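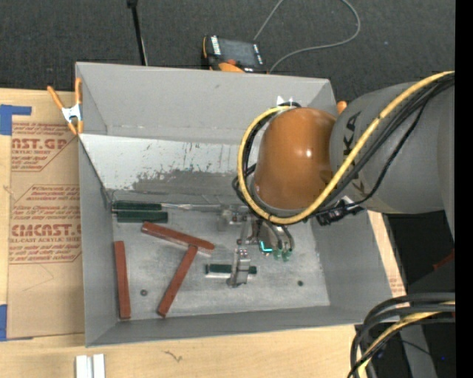
Thitima Chareonsuk wrote to us after the last newsletter to say that she had lived in Cumow for eight years without once hearing of the seed swap, and could we please explain how it works before she turned up and made a fool of herself? Well, Thitima, you couldn't if you tried, but it's a very fair question, and I suspect a few others have been wondering the same thing and were too polite to write in.

The swap is in March, in the long room behind the library on Wuisan Road, and the doors open at ten in the morning. Bring whatever you have. Seed you've saved yourself is lovely, but half-used packets from the shops are every bit as welcome (most of us can't get through a whole packet of courgettes, and nor can our neighbours). Please write the name and the year on the envelope, even if the name is only "Gran's climbing bean", which as it happens was the first thing to go last year.

If you've nothing to bring, come anyway and take a few. We gave away 1,602 envelopes last time and still had a shoebox of beetroot left over, so there is no danger of leaving somebody else short. Tomatoes and chillies do go early, I'm afraid, and the sweet peas vanish before I've got my coat off.

The Broslow growers are bringing potatoes again, 62 kinds if the frost hasn't got into their shed, sold singly at 60p a tuber so that you can try an odd one without filling the whole bed with it. I had Kustberg from them last spring, a knobbly thing with a pink eye, and it made the best mash we've had in years, though it was a perfect nuisance to peel.

Tea will be on all morning and there'll be cake for as long as it lasts. Old envelopes and small jars are wanted too, so do start putting them by. Parking is tight on Wuisan Road, but the bus stops right outside.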